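Training a fold policy from chest-camera video, part 2: cleaning and labeling

By now you should have your raw clips sitting in one folder. We ended up with 968 after throwing out the ones where the hands leave the view for too long. Next comes labeling, and I think it's the most fun step of the whole method!

Open a clip in Pellum and scrub to the first moment the garment lies still. Mark that as the start state. Then mark every grasp and every release — just those two events, nothing fancier. A shirt usually takes 5 minutes to label once you get the hang of it.
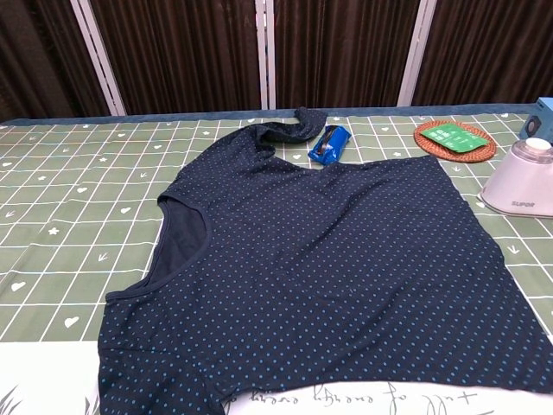

Give the start state a crumple score from zero to four. Twisted sleeves count for more than wrinkles, so a shirt that is mostly spread out can still score a two. Leave the clutter on the table alone. We tried masking it in September and the policy got worse on every new table we showed it.

When you're done, export to Stumon format and run the trainer for 3,000 steps. Check the loss at step 400. If it hasn't moved by then, your grasp and release marks are probably swapped (I've done this twice).

Part 3 covers running the policy on the Konamon arm, and I can't wait to show you the sleeve results.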